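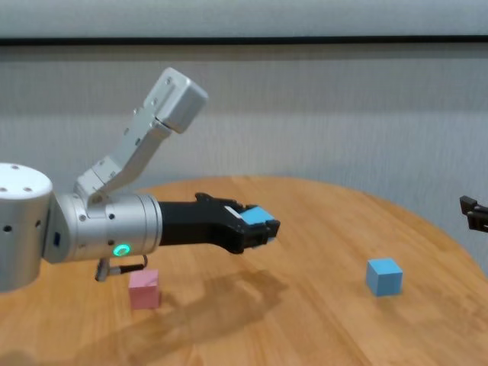
My neighbor talked me into going to the open day at Brophy, and I went mostly for the coffee, which I'd been told was free. I am not a technical person. I kept books for a lumber yard for most of my working life, and the most complicated machine I ever loved was a ten-key adding machine with a paper roll. So please take what follows as the opinion of somebody who wandered in wearing the wrong shoes and stayed all afternoon.

Brophy used to make window sashes, and the long building out past the Trelham road still has the old loading doors. Now it rents space to small outfits, and one of them is Vesico, which had set up its arms at a round wooden table and let people stand as close as the tape on the floor allowed. I had expected something grand, I suppose, car doors swinging through the air and sparks coming off them. What they had on the table was blocks. Little blue and pink cubes, the kind of thing you'd find under a sofa in any house with a toddler in it.

A man next to me laughed out loud when he saw them. "All that money," he said to his wife, and off they went to look at the forklift. I understood him perfectly well, and I nearly followed. But I had just filled my cup and didn't want to carry it through a crowd, and so I stayed put and watched a black gripper hold on to a blue cube that it could just about swallow, with only the top and a little bit of the sides showing. Behind it was a silver wrist as thick as a rolling pin (I'm guessing, I didn't get to hold it) with a small green ring of light. And there was a pink cube sitting on the wood right under all that hardware, looking for all the world like an egg under a hen.

Lingyun Shen was running the table for Vesico that day, and she has the patience of a good piano teacher. A boy asked her why the robot was so slow. She told him it had been a good deal faster in December, and that in December it had also thrown a cube into somebody's lunch. Then she said something I have been turning over ever since. On a normal day they run the same block task 85 times, she told him, and on the day before the open house it had gone right 81 of them. She was plainly proud of the 81, but what she wanted to talk about was the other four. She knew what had gone wrong in every single one. One was a shadow, she said. The arm throws its own shadow across the table as it works, a great dark shape of it, and she had spent weeks fretting over how the cameras would take that.

Well, I was charmed, and I was also a little ashamed of myself, because I have complained about automation at this very newspaper's expense more than once. I still have my complaints! When the yard put in its new ordering system they let two good women go and called it progress, and I haven't forgiven anyone for that. I'd like every company that brings in a machine to stand up in front of the town and say whose hours it will change. Leonie Sauerland, who manages the packing floor at Wurken, was there that afternoon, and when I put this to her she didn't brush me off. She said she has 20 people on her floor and had brought 5 of them along, on the clock, so they could look the thing over before anybody signed a paper. One of them asked who gets called when it drops something at two in the morning. It was the best question I heard all day, and Lingyun wrote it down.

That is really my argument, if a person my age is allowed to wander all the way to the bottom of the page before making it. We ought to have more afternoons like this one. Most of what I thought I knew about robots came from movies and from salesmen, and both of them leave out the weeks of fretting over a shadow. I trust a thing more when I've watched it be slow, and I trust the people behind it more when they'll tell a child about the lunch. The school could send a class. The county could ask Brophy to open the doors twice a year — I'd gladly bring a pie — and the folks who'd be working next to these arms should get to stand at the front of the tape, ahead of the rest of us.

I did go see the forklift on my way out. It was a perfectly nice forklift.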